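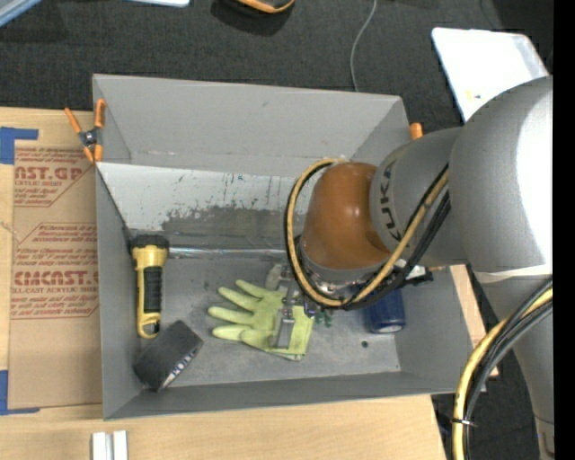 Grosero 952 Hand Torch

Price: £133 for a case of 3, single units on request
Stock code: 952-GR

The maker calls the Grosero 952 "the last torch you will ever buy". We have sold torches long enough to doubt that, so we kept two on the shop counter from June and used them for everything.

The beam is good. The printed claim is up to 3 hours on full power, and we would plan on less, particularly with the cheap batteries most people put in. The low setting is the one you will use. The flashing mode is a nuisance, as you have to click through it every time to switch off.

"Stormproof" is the maker's word and we can find no test behind it. Rain is fine. Do not drop it in a water butt and send it back to us.

The grip is comfortable with gloves on. The switch is stiff when new, and Verena Grabner in our returns department thinks most of the "dead" torches she gets have simply not been pressed hard enough.

In the box: torch, wrist loop, spare seal. Batteries not included, whatever the sleeve seems to suggest.

Also considered: the Binano is brighter on paper and costs more, but its battery cap cross-threads easily. We have stopped stocking it.

Guarantee: 2 years, from Bainbridge and not from the maker. Keep your receipt.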